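Claltdale open day: six rooms and a lot of talk about ceilings

I went to the Allholm building in Claltdale expecting a sales pitch, and I got one before I had my coat off. The building used to be a print works. Ciltance, the firm that fitted it out, now rents it by the room to small workshops, and twice a year it lets the public in to look. The sign at the door promised "100 percent usable space." I asked the man handing out floor plans what the other kind was. He said the guide would cover that.

The guide did not cover that. She did tell us that 700 people had signed up to visit since August, a number I'd have liked to see on paper. Our group was small enough to share one elevator.

Most of the tour is corridors. The workrooms are where you find out what the rent is buying, and what the brochure calls "honest overhead services" is plain pipework left where anybody can see it.

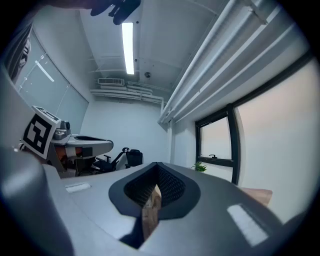
Text and visit: Issa Awwad
Posted 2025-10-30 in Visits

The white ceiling with its thin beams is tidy enough, and I have no quarrel with the long fluorescent light, except that the brochure talks about "daylight-quality illumination" and a bright tube is a bright tube. If you've worked under one for a whole winter you know the difference. The pipes are thick and white and run in a bundle along the line where the ceiling meets the right-hand wall. I asked what was in them. Heating, said the guide. Another visitor said water. The guide said she would find out, and we moved on to the kitchen.

I'll give them the paint. Somebody took the trouble to keep everything up there one color, and it makes the pipes easier to live with. Whether it makes them quieter is another matter. We were in the room for a few minutes with everyone talking, so I can't say.

The kitchen is shared by 6 workshops and has 2 sinks. Do your own math about lunchtime. There was a very good poppy seed cake from Grīnberga, the bakery across the road, and I suspect it won over more people than the floor plans did.

Storage costs extra. So does parking after the first year, which is in the lease but didn't come up on the tour until I asked. The freight elevator was "resting," and we were shown its doors.

Would I rent here? I'd want to come back on an ordinary working morning and stand in one of those rooms without a guide. I'd also want the heating bill from last winter. They took my email address and said they would send it. So far I've had the brochure again.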